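# Chapter 16: Where Was the Hand?

Sooner or later every policy-learning project comes down to an argument about where a hand was. The learner wants a wrist pose at each time step. What you have is video, a clock that drifts, and a person who would like to go to lunch.

Earlier chapters treated the pose as given. We wrote it as a tidy column of numbers, fed it to the planner and moved on — a courtesy the real world rarely extends. In this chapter we earn the column.

The plan is simple enough to sound easy. A square marker of known size, seen by a calibrated camera, gives you its position and orientation. Fix the marker to a glove and you have the hand, give or take a constant offset that you will measure wrong the first time. A flat marker vanishes when the wrist turns, so we use cubes, which nearly always show the camera a face. Cubes bring their own trouble: two visible faces will happily report two different hands.

Wide lenses make matters worse. The pinhole model from Chapter 2 assumes straight lines stay straight, and a fisheye lens has no such manners. 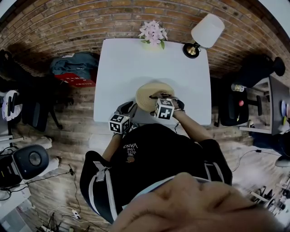 Section 16.1 replaces the pinhole model and refits the intrinsics. Section 16.2 detects markers in the distorted image and solves for each cube as a single rigid body, so its faces have to agree before they speak. After that we deal with dropouts, using a smoother that Chinyere Onyeka wrote for the Pledthorpe toolkit one Friday and has been maintaining ever since.

You will need the Bromden log, which holds 800 frames of tabletop work. Load it and plot the raw wrist height before you filter anything. If the hand appears to pass through the table, check the sign of your z-axis first, then the marker size. Blame the optimizer last, however much it deserves it.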